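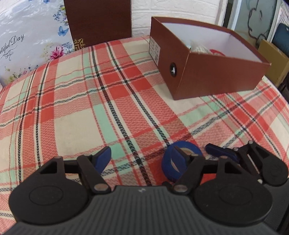

Search this site
Type and press enter

About Fodor

Fodor is a shop and mail order business that sells and repairs walking shoes, work boots and children's school shoes. We have one shop, on the square in Sornis, and a workshop and store room in Prerberg, where the repairs are done and the parcels go out. There are 11 of us, most of us part time.

The business began as a heel bar in Brusia. It cut keys and mended shoes, and the only new stock it carried was laces, polish and insoles. Customers kept asking where they could buy a boot that was worth mending, and after a few years of sending them elsewhere we started ordering in a small range. When the lease in Brusia ran out we moved to Sornis, which had a bigger window and a back room with a proper sink.

We still think of ourselves as repairers first. Before we agree to stock a shoe we take a pair apart. We look at how the sole is fixed on, what the heel is made of and whether there is enough material at the edge to stitch again. Some well-known shoes do not pass this and we don't sell them, even when people ask for them by name. We keep some 200 styles at any one time, counting the children's range.

Fitting

Both feet are measured, standing up, in the socks you intend to wear. Please bring the socks. We have a box of spares but they are thin. Feet are usually a little larger later in the day, so if you are buying boots for long walks, come after 2 pm if you can. A fitting takes half an hour for an adult and often less for a child. You can walk up and down the ramp at the side of the shop, and it doesn't matter if you leave without buying.

In August the shop is very busy with school shoes and we run a ticket system. Take a number from the hook by the door. For the rest of the year you can just come in.

Repairs

Last year the workshop repaired 2,121 pairs. Of these, 1,412 were new heels or half soles and the remainder were full resoles, stitching, zips and eyelets. Heels are normally ready the next working day. A full resole takes up to three weeks, longer before Christmas. We ring you when your shoes are ready and keep them for six months after that.

We will tell you if a repair costs more than the shoe is worth to you. It is your decision, and plenty of people go ahead anyway. Shoes should be clean when you bring them in. Mud gets into the stitching machine and there is a small charge if we have to wash them.

We can't repair ski boots, riding boots above the knee or anything with a moulded sole that has split right across. The workshop in Prerberg isn't open to callers, so hand everything in at Sornis.

Buying by post

We post to most addresses within the country. If you have never worn the make before, ring the shop first and tell us what size you take in your other shoes, as the makers don't agree with each other. Try new shoes on indoors, on carpet or on something laid over the floor, so that the soles stay unmarked. You have 30 days to send them back in the box they came in. We refund the price of the shoes but not the return postage, unless the mistake was ours.

Old shoes

There is a bin inside the shop door for shoes you have finished with. Tie the pairs together. Those with wear left in them are cleaned, relaced and sold cheaply on the rail at the back, and worn-out ones are stripped for buckles and eyelets. Wellingtons can't go in the bin.

Opening hours

The shop is open from 9.30 am to 5.30 pm and closes for lunch between 1 pm and 1.45 pm. The telephone is answered during the same hours. We close for stocktaking for a week in January, when post orders are also held back.

Filed under: About us, Shop information, Repairs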